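Fil du mois d'octobre : le grand tri des couverts. Je m'y mets enfin et je suis beaucoup trop contente, préparez-vous à des messages en rafale.

1/ Situation de départ : deux séries dépareillées héritées de deux vies différentes. Les dorés, longs et fins, et les argentés avec leur gros manche crème. Tout cohabitait dans le même tiroir depuis le déménagement, à la va comme je te pousse.

2/ J'ai compté (oui, c'est le principe du tri, on compte). 117 pièces !! Pour un foyer de deux personnes. Je vous laisse méditer.

3/ Ma méthode, piquée dans le petit carnet Gerum que je trimballe partout : on vide TOUT d'un coup, on mélange sans pitié, et ensuite seulement on sépare. Si on trie directement depuis le tiroir, on remet les choses là où elles étaient, par habitude. J'ai testé les deux et le tas gagne à chaque fois.

4/ Deux bacs en plastique, un bleu-vert et un gris. Les dorés dans l'un, les manches crème dans l'autre. Pas de troisième bac « à voir plus tard », j'ai trop de bacs « à voir plus tard » dans ma vie.

5/ Allez, on étale :

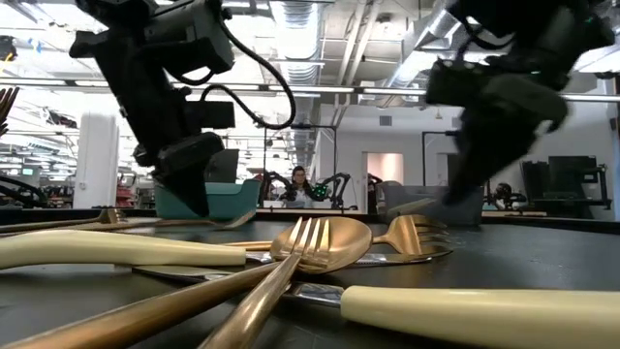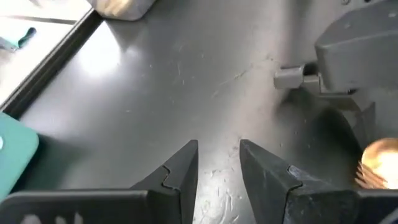 6/ J'adore le doré à côté du crème, je ne m'y attendais pas du tout. J'étais partie pour donner une des deux séries et maintenant je me vois très bien dresser une table moitié-moitié à Noël. Les couteaux à manche crème avec les fourchettes dorées, franchement, c'est beau !

7/ Question entretien, vous êtes plusieurs à me l'avoir demandé en privé : pour les dorés, eau tiède, savon doux, chiffon tout de suite après. Jamais le côté vert de l'éponge, jamais jamais. Les manches crème, je ne les laisse pas tremper non plus, ma grand-mère m'aurait tuée.

8/ Pour ranger ensuite, j'hésite entre le séparateur Naylor (compartiments étroits, parfait pour des manches fins) et celui de chez Plelletov, plus large, où les gros manches crème tiendraient mieux. Mon tiroir fait 41 cm de large à l'intérieur, j'ai mesuré trois fois, et les deux rentrent. C'est presque embêtant, ça m'oblige à choisir.

9/ Bilan des comptes : 41 pièces restent, le reste part dans un carton pour la ressourcerie. Je garde quand même toutes les petites cuillères. Les petites cuillères disparaissent, c'est une loi de la nature, il faut du stock.

10/ Prochain chantier, le tiroir du dessous, celui avec les piles, les élastiques et le mode d'emploi d'un four que je n'ai plus. J'ai déjà hâte (et un peu peur). Si vous avez une astuce pour les élastiques, je prends, les miens finissent toujours en pelote.

Dernière mise à jour : octobre, 18 h 40

1658 J'aime

Commentaires

patine_et_chiffon
Team moitié-moitié pour Noël ! Chez nous on mélange depuis des années et personne n'a jamais râlé.

lou.du.placard
Pour les élastiques : autour d'un vieux rouleau en carton. Ça change la vie.

tiroir_numero_3
Prends le Plelletov, dans les compartiments étroits les gros manches se chevauchent et le tiroir coince.

mimosa_bis
117 pièces, je n'ose même pas compter les miennes.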